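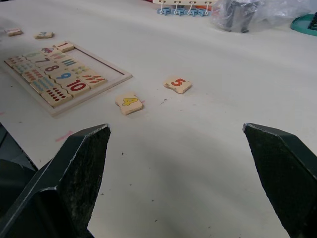 To: Madonport Toy Library members' list
Subject: Re: Overdue items and summer lending

Members are advised that the lending desk will close at 4 p.m. throughout June. Loans remain limited to 2 items per household. The catalog now lists 866 items, including the wooden number puzzles.
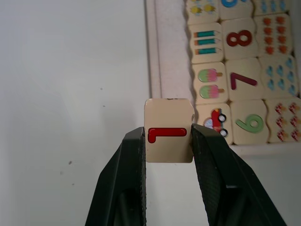
Returns

Please use the Vodura Street entrance. Sets with missing pieces may be returned without charge.

A member wrote:
> Will the fee for overdue items change this summer?
> Our family has one due in June.

The fee is unchanged.
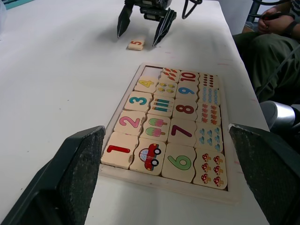 M. Zieliński, Lending Secretary

Renewal requests should be sent to this list before the due date.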